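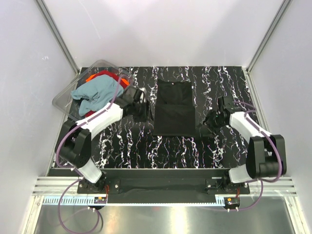 *Black garment laid flat, with a clear bin of clothes at upper left*

# Indby Iren: is the Xia package worth $2,848?

**dogleg_first**

I've put a deposit down on an Indby Iren, the two-door, and I have until the end of the month to lock the options. The base car comes with small wheels, the plain cloth seats and the standard dampers. The Xia package adds 18-inch wheels, the stiffer springs and dampers, the bigger front brakes, the steering wheel with the flat bottom, and the body stripes. Price is $2,848 on top.

I drive mostly on county roads that haven't been patched in years. I'd use the brakes. I don't care much about the stripes. I have only driven the base car, as the Riltholm dealer doesn't have a Xia on the lot.

Anyone here lived with both?

---

**parallel_park_ray**

I have the Xia, bought in March. The brakes are the best part. The pedal is firmer and it doesn't go soft on the long downhill I take to work. The ride is stiff but I got used to it in a week or so. On broken pavement you feel everything. On smooth road it's fine.

The wheels look good but the tires are expensive. I priced a replacement after picking up a screw and it was $149 for the one tire, before mounting.

---

**oldcoilpack**

Skip it. Buy the base car and put pads and fluid in it. I've done that on every small car I've owned and never once needed larger rotors on the street. You can do the front pads yourself in an afternoon with basic tools.

The package is mostly looks. Stripes and a steering wheel.

---

**parallel_park_ray**

> The package is mostly looks.

The springs and dampers aren't looks. The car sits a little lower and it leans a lot less. I drove the base one as a loaner when mine was in for the window switch and it felt like a different car in corners.

---

**oldcoilpack**

And you can buy springs too, when you want them. The factory price includes a markup for doing it all at once. I didn't say the parts do nothing.

---

**tallseat_b**

Something to check before ordering. The Xia gets sport seats, at least it did on last year's price sheet, and the side bolsters on those are tall. I'm a big guy and they dig into my legs getting out. I ended up with the base seats and a car I can get out of. Sit in both if there's any way to do that.

Also the sport seat fabric holds lint and dog hair. The base cloth vacuums off.

---
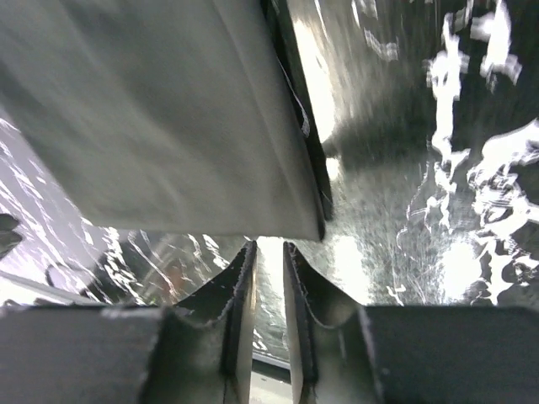

*Pale gray cloth with a dark edge*

**dogleg_first**

I looked at the sheet again. The sport seats are listed as a separate line this year, so the $2,848 doesn't include them. That makes it a worse deal than I thought, or a better one for me if I don't want them. Still the same springs, brakes and wheels.

Does the warranty change if I do what oldcoilpack says and fit springs later?

---

**gravel_lane**

I asked my dealer that when I was shopping. The service writer said pads are no problem, since pads wear out and everybody replaces them. Springs he was less clear about. He said if a strut mount failed they would look at what was on the car. I took that as a maybe.

Ask Riltholm and get the answer in an email. What one dealer says at the counter doesn't bind the next one.

---

**oldcoilpack**

I've run springs on two cars under warranty and had no trouble with either. But yes, get it in writing.

---

**snowbelt_hatch**

What are your winters like? That would decide it for me. The bigger front brakes won't clear the small wheels. So if you get the Xia and want a winter set, you can't use base wheels from the classifieds, and there are plenty of those for sale cheap. You have to buy larger ones, and winter tires in that size cost more too.

I have the base car and my winter set is a take-off set from someone who upgraded. I paid very little for it.

---

**parallel_park_ray**

That's true about the wheels. I should have said so. I'm somewhere warm and it didn't come up.

---

**dogleg_first**

We get real winters. I didn't know about the clearance. I was planning to run the small ones in the cold months if the dealer would sell me a set.

---

**snowbelt_hatch**

Then I'd go base. Or ask about one size down from the Xia wheel. I've read that some of those clear the brakes and some don't, depending on the spoke shape. You'd want to test fit before paying.

---

**curbside_inspector**

Disagree with most of this thread. If you plan to keep the car a long time, get the package from the factory. Resale is better when everything matches the build sheet. Every modified small car I've gone to look at used had something done badly: springs with no alignment afterward, pads with no grease on the pins, a steering wheel with the horn disconnected. I walk away from all of them now. A lot of buyers do the same.

Doing it later also costs more than people admit. Springs, dampers, labor, alignment, wheels, tires. Add it up at shop rates and you are past the package price.

---

**oldcoilpack**

At shop rates, sure. I don't pay shop rates. And he said he doesn't care about the wheels or the stripes, so take those off your list.

---

**curbside_inspector**

He didn't say he doesn't care about the wheels. He said stripes.

---

**oldcoilpack**

Fair. Stripes.

---

**dogleg_first**

I can do pads. I've never done springs and I don't own a compressor tool, so that would be a shop job for me.

I called Riltholm this morning. They will get a Xia in from another store for a test drive if I put nothing more down. They also said the stripes can be deleted at no charge but with no credit either. The price stays the same.

On warranty the service desk said to email, which I've done.

---

**gravel_lane**

Take it on your own roads when you drive it. The usual dealer loop is all new asphalt. Ask to go out past the edge of town, and find the worst stretch you normally drive. Check tire pressures first too. Cars that come in on a transporter are often pumped way up, and it makes the ride feel worse than it is.

---

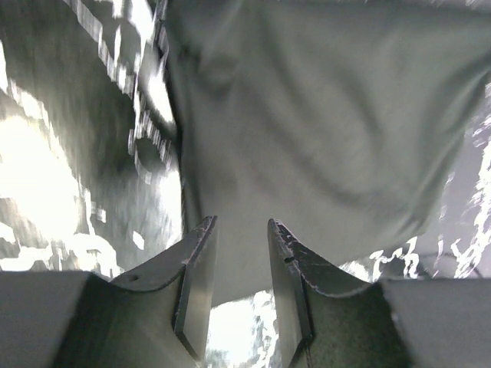
*Thread last updated in May, 4:10 pm*

**dogleg_first**

Drove the Xia. Gravel_lane was right about the tires, they were well over the number on the door sticker and the salesman let them down before we left. I took it out on the county road past my turnoff and back.

Brakes are a lot better. Steering felt the same to me apart from the wheel being thicker. The ride was too stiff for that road. There's a bridge joint I cross every day and it hit hard enough that the rear shelf jumped. At highway speed it was good, quieter than I expected for the tire size.

The warranty email came back as well. Pads and fluid are fine as long as the pads are the right fit for the car. On springs they wouldn't give a yes or no.

I'm ordering the base car. I'll do pads and fluid when the first set wears down and leave the springs alone. The money goes toward a winter set.

---

**parallel_park_ray**

Reasonable for your roads. I'd still buy mine again.

---

**snowbelt_hatch**

Check the classifieds section here before you pay the dealer for winter wheels. Make sure the lug seats match, the older Iren used a different nut.

---

**curbside_inspector**

I'd have taken the brakes. Keep your receipts for whatever you fit.

---

**tallseat_b**

What color did you go with?

---

**dogleg_first**

Dark green. It added four weeks to the wait.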